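Geson open day — how to run the bottle demo

Quick notes for whoever's on the table next. Written in a rush, sorry.

Before doors. Power up both arms, wait for green on the bases. Check the red button yourself, don't take someone's word for it. Rack goes in the middle of the table, basket within reach of the gripper arm. Cables behind the arms, never across the front.

Loading the rack. Two groups, small gap between. Mix the shapes — orange drinks, tall ones, a little one. Vistors like to see it cope. Caps on tight.

Running it. Start slow. Let people pick a colour, then send the arm for it. One full go is nearly 40 seconds so keep talking. Groups of 8 at most, any more and the back row sees nothing.

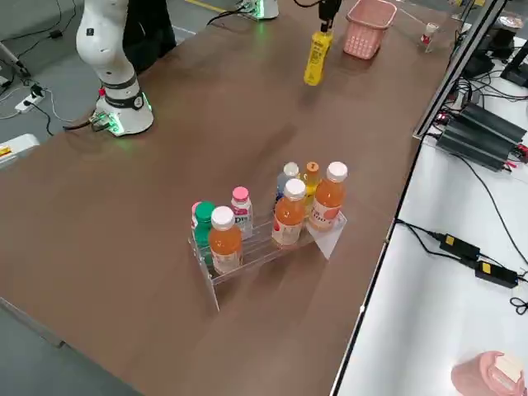 If a bottle slips, stop, hands off till the arm is parked, then reset and go agian. Don't reach in. Kids will ask if it can pour — say not today.

Packing up. Park both arms, power off at the wall, bottles back in the Ullov crate. Leave the rack out, Prirach want it for the August visit.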